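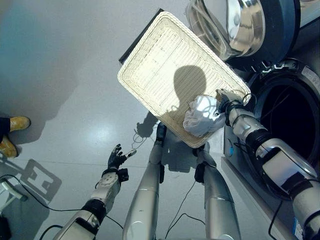

Classroom Setup > Guides > Reading Journals

Setting up your reading journal rotation – Part 2: the first two weeks

Posted 5th June by Fatima Van Wyk

If you worked through Part 1, you've got your journals labeled and your class split into groups. Now comes the part I like best, which is getting kids to write in the things! I've used this setup with third, fourth and fifth graders, first at Ukbridge and now at Woltside, and the steps barely change from grade to grade.

What you need before you start

- one journal per student (I use the Ornetti wide-ruled ones, 42 sheets, but any notebook that lies flat will do)
- a bin for each group
- the rotation chart from Part 1
- a timer the kids can see from their seats

Step 1. Pick your journal days. I have five groups and each one hands in on a different day, so I only ever take home one stack. Write the group names on the chart in marker, and the students' names in pencil. You will be moving people.

Step 2. Model an entry. Put a blank page under the document camera and write one yourself, out loud, mistakes and all. Mine is usually about whatever I'm reading aloud that week. Keep it to 6 sentences. If you write a whole page, half the class will think they have to and the other half will give up before they've found a pencil.

Note: Leave your model entry up all week. I tape mine inside the cabinet door by the sink (the only bare spot I have left).

Step 3. Do the first entry together. Everybody writes on the same prompt, at the same time, for ten minutes. "What did this character want, and how do you know?" has never failed me. Walk around, but don't correct spelling yet – just read over shoulders and say something nice about an actual sentence.
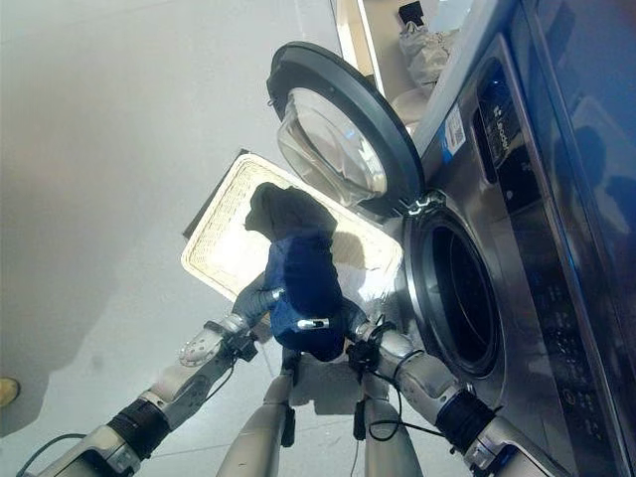
Washer with the door open.

Step 4. Start the rotation. On day three, Group 1 hands in and everyone else keeps writing. Day four is Group 2, and so on. Bins go by the classroom door, lids off, journals open to the newest page. That last bit sounds fussy but it saves me so much flipping.

Step 5. Write back. Two or three lines per student is plenty. I ask one real question in every reply, and the student's next entry has to begin by answering it. This is where the whole thing comes alive, and quiet kids will tell you the most amazing stuff about a book.

Caution: Don't grade the first two weeks. I did that my first year and got a pile of very short, very safe entries until after winter break.

Step 6. Add the book log. Glue the log sheet inside the back cover. Students fill in the title, the pages read and a one-word reaction. Our grade level shoots for 600 pages per student by the end of the first quarter, and plenty of them sail past 1000 – but keep it as a class cheer and leave the individual totals off the wall.

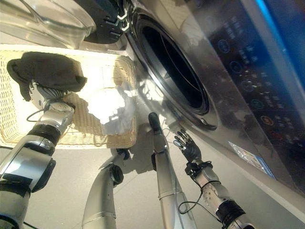 Step 7. Check your groups at the end of week two. Look for anyone who has written less each time, and move them next to a chatty writer. If a whole group is flat, it's probably the prompt. I swap in one from the Kravets question cards, or let the group make up its own, which gets silly and is usually worth it.

Note: If a student is absent on hand-in day, the journal stays in the desk until the next turn. I used to chase these down and ended up with notebooks in my car, my kitchen and once my gym bag.

If you're planning ahead for September, copy your log sheets before you leave for the summer, while the copier line is short. Part 3 covers peer replies and what to do when a journal fills up.

Questions? Use the contact form | © Fatima Van Wyk | Back to top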